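Hokau hand-held gripper kit: progress report no. 2
To: Sheena Leckie
From: Maricica Toma
Period covered: up to the end of October

Hi Sheena,

You asked for something shorter than last time, so I've left the cost tables in the spreadsheet and kept this to how the review of the Hokau kit is going, what we've spent your money on, and what I'd like to do with the rest of it.

First the good news. The second pair of grippers got here from Zallen with all the parts in the box (the first pair came without the spare pads, you'll remember the emails), and we had them mounted and talking to the recording software by lunch. Mircea Stanciu did the setup from the printed manual alone, with no help from me, because I wanted to know what a small shop with no robotics person would go through. He got stuck once, on pairing left and right, and the fix was on a page he hadn't reached yet. I've asked Zallen to move it to the front. They said yes very quickly, so I think we're not the first to ask!

On to the handling tests. We're working with the same kind of thing Bălan packs every day, so phone cases, small bins, light plastic parts. Phone cases are the ones I was worried about. They're thin, they bend, and if you squeeze one by the rims you can feel it start to bow before you've got a proper hold on it.
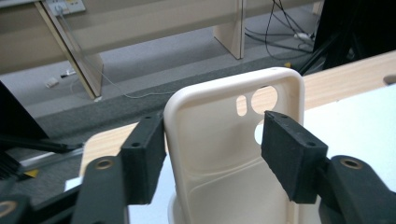 My own feeling after a lot of these is that the pads are good and the trigger is a bit too eager. The travel is short, and a new person will squeeze too hard for the first half hour or so of practice. Mwanaisha Khaemba has the lightest hands of any of us and had it figured out before her coffee was cold. I took most of a morning. The manual says nothing at all about grip force, and I think it should have a page on it, with pictures.

We've now recorded 50 sessions, and 7 of those had to be thrown out. Most of the bad ones were my fault for starting the recording before both sides were ready. The software lets you do that without any warning, and I've put it at the top of our list for Zallen. The rest were tracking dropouts on the left side, which went away after a firmware update. I'd still like to see a longer run before I call that fixed.

Two-handed work is where the kit earns its price, for me anyway. You can have one gripper down by the table and the other up over a bin, and switching your attention between them feels pretty natural after a while. The cables are what I'd complain about. They're thick, they pull on your wrist, and you end up planning your moves to suit them. Zallen sells a longer set with a sleeve clip, and I'd like to try it before we write anything final.
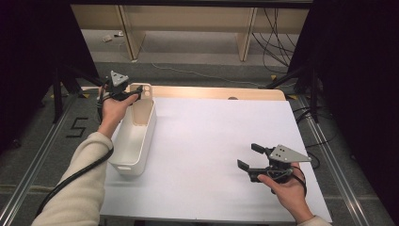
Two-handed work at the white table, one gripper by the bin and the other held low on the right.

Comfort is a mixed bag. The grippers are well balanced – the weight sits over your hand and doesn't tip forward – but we've settled on swapping people every 27 minutes. That was Mwanaisha's number. She timed herself until her thumb started to ache, and we've all stuck to it since. I'd put a rest schedule in the buying advice for Bălan, whatever kit they choose.

One more thing on wear, as you asked about running costs. The finger pads are the part that takes the beating, and I'd budget for replacements from day one. They come off with ordinary screws and Mircea can change a pair without getting up from his chair. What I don't have yet is a fair number for how long a set lasts. Zallen gave me one, but I'd like to get there from our own logs.
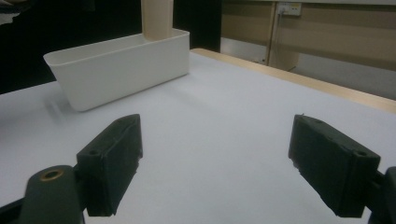
Scuffs and chipping on the finger pads, seen from the gripper's own camera.

Money: we're a little under on equipment and a little over on hours, and the two pretty much cancel out. Stela Lazăr has the receipts and will send them with the signed form. I'd like your okay to move what's left of the travel line into spare pads and that longer cable set. The trip to Bălan can be a video call, they've told me they're fine with it.

What's next, then. We still owe the Foleo comparison, using the same parts and the same people. Their demo kit is promised for the coming month. I also want two people from Bălan's packing line to try both kits with nobody from our side coaching them, and Stela is working out dates with their shift lead. If the Foleo kit slips again I'll write up Hokau by itself and add the comparison later, unless you'd prefer to wait for both.

Could you let me know about the travel line when you get a chance? Zallen is holding the cable price for us until I answer.

Thanks as always,
Maricica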